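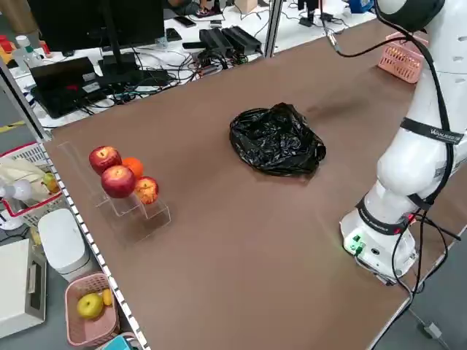 The captain's armband and other small disasters

July 13, 2021

Our club has a new captain, and I'm sorry to report it's me.

I play left back for Omcombe in a Sunday-league sort of hockey competition that has 6 teams and one decent goalie, who plays for Kakusent. Ketsara Chaimongkol had been our captain since before I joined. She stepped down last week with a torn calf and a new baby, and either would have done it. There was a vote. I was in the parking lot looking for my mouthguard.

What does a captain do? I had assumed it was mostly the coin toss. Ketsara sent me a document that runs to 20 pages. One of them is about who can't carpool with whom.

My first game in charge was away at Endden, where the turf has a dip near the far corner that eats passes. I won the toss and picked the wrong end – the sun was right in our keeper's eyes for the whole first half. We were three down after 40 minutes. I gave a speech at the break. I remember using the word "shape" a lot, and I remember our center forward eating a sandwich through all of it.

We lost 4–1. The one was an own goal, but I'm counting it toward my record.

Next up is Fiadzo, who beat us by six in December and brought a drum. I've reread page 11, "Keeping Spirits Up," which suggests orange slices. I can do orange slices.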